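An afternoon at the Hetik open day

I had meant to write this up the same evening, but the train home was slow and I fell asleep somewhere past the second tunnel, so you are getting it a little late and with the help of my notes, which are mostly in pencil and partly on the back of the visitor leaflet.

Hetik opens its doors once a year, in February, and Brenda Herrera and I had been promising each other we would go for ages. We were met at the front desk by Ghizlane Soliman, who gave us a badge each and took us straight upstairs -- past a coffee machine that I looked at rather longingly -- to the rooms where people teach the robots by doing the jobs themselves. You hold a gripper in each hand, you do something ordinary with them, and the movements are recorded so that an arm can learn from them later on. I had pictured something much grander, I must say, and I liked it all the better for being tables and office chairs. 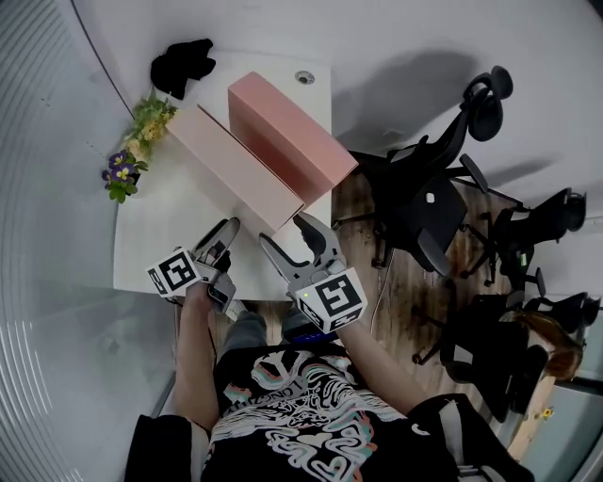

Boxes are a favourite here. Ghizlane told us that a box with a lid is a much harder thing than it looks, with two parts that have to meet squarely, and thin walls that bend if you pinch them too hard. The project is called Clalik, and so far it has 3,256 recordings in it, of which 574 had to be thrown out and done over again. Brenda asked what had gone wrong with those and got a lovely long answer, most of which came down to people forgetting and using their fingers!

After that Ismail Nasr let the visitors have a go. I managed to pick up a pencil case on my third try and was far prouder of this than a grown woman ought to be. The grippers are heavier than you expect, and after a few minutes you feel it in the wrists. Ismail does sessions of 39 minutes and then stops for tea, and I can quite see why.

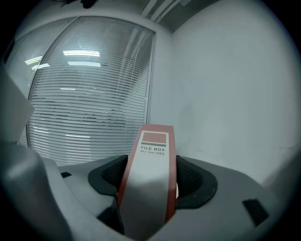 Office things make up a good part of the list, because the first customer, Lasport, keeps a great deal of paper and would like it put back on the shelf. Ismail said that upright things are pleasant to hold but tricky to set down, as you lose sight of the bottom edge just when you need it. I tried to remember this at home with the cereal and he is quite right.

We finished with a short talk from Zineb Filali, who had 8 slides and only used half of them, and then there were questions. A gentleman behind us wanted to know when he could have one for his loft. Not soon, was the kind reply. There was mint tea afterwards and very good almond biscuits, and Brenda has already put our names down for next year.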